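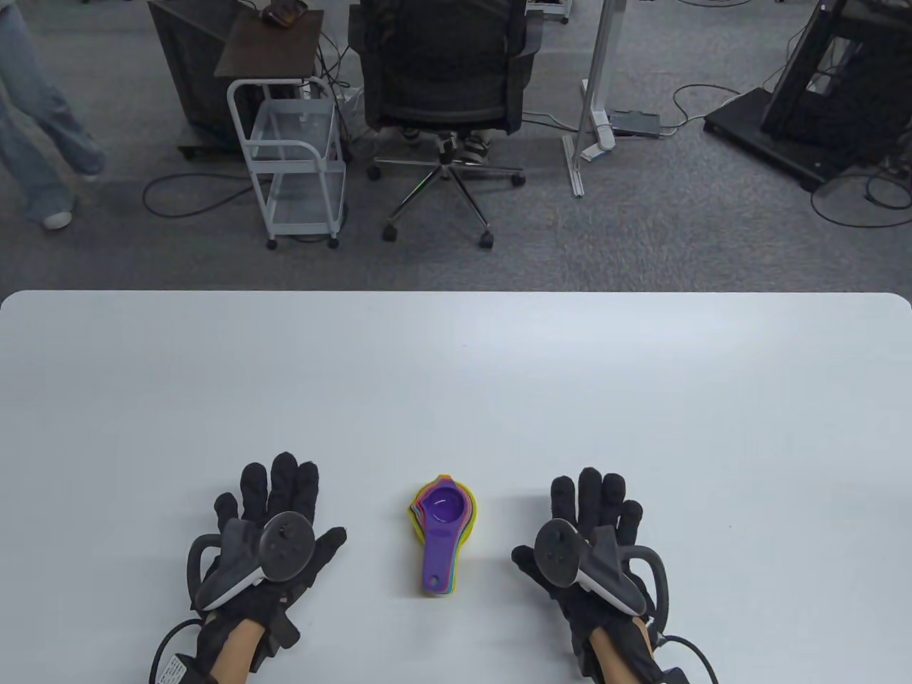

Start from the hands and leave the robot for later, was Huệ Vương's advice when the Juvus study was being planned, and most of the arguments in this chapter go back to it. Vương held that a demonstration is spoiled more often in the second before contact than in the grasp itself, and that a method which only records the grasp will miss the fault.

Chapter 5
Demonstrations without a robot

In Chapter 4 the operator drove the arm directly. The recorded motion was already in the robot's own joint angles, so it could be replayed with little extra work. The price was speed. Operators were slow, they tired quickly, and the arm could serve only one of them at a time.

This chapter looks at two ways of collecting demonstrations in which no arm is present. In the first, the person works with bare tools or gloved hands, and a tracked controller fixed to the back of each hand gives the position and orientation of the wrist. In the second, the person holds a gripper and uses it on the objects directly, with a camera on the gripper looking towards the fingertips. Both produce a video stream and a pose stream, and both leave us with the same problem: the motion belongs to a human arm and has to be carried over to a machine with different reach and different joints.

We use the Juvus study as our main case. It compared the two methods on small household items on a plain table. The protocol was fixed on 31/08/2021 and was not altered afterwards, which makes the results easier to read than those of the earlier Skekix trials. The items were chosen to be awkward in different ways. Nested measuring spoons have thin edges lying close together, and a hand can fan them out with a small movement of the thumb that a two-fingered gripper cannot copy. A smooth rounded object gives a gripper few features to aim at, and close to the camera it may be only partly in view.
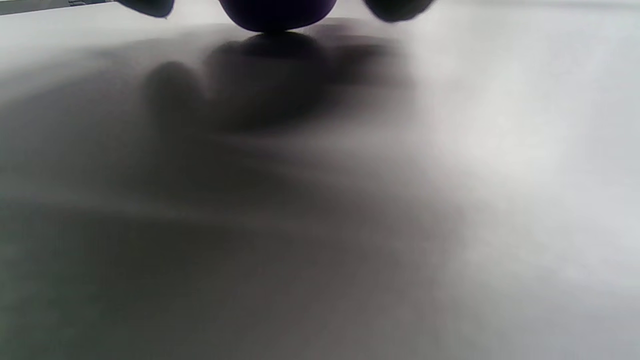

5.1 What is recorded

The study collected 3,970 demonstrations. Of these, 1,806 came from gloved hands and the rest from the handheld gripper. A separate set of 541 was kept back for testing and took no part in training.

Each demonstration begins with the hands at rest on the table. Arvid Fagerlund introduced this rule after the pilot sessions in April, where recordings had started in mid-reach and the first part of the approach was lost. The resting pose also gives a reference for the wrist trackers, which drift slowly over a long session.

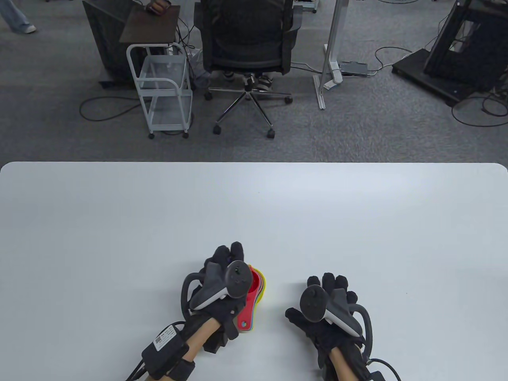 The wrist pose is only half of what we need. Finger positions come from the glove, and the two streams run on separate clocks. An offset too small to notice when watching the video can place the closing of the fingers before the hand has arrived. Section 5.2 gives the alignment procedure used at Nygård, and Section 5.3 deals with the mapping from a five-fingered hand to two fingers, where some information has to be thrown away.

Readers who have not met rigid-body transforms before should work through Appendix B first. The notation is the same, except that the wrist frame is written W throughout and the camera frame C.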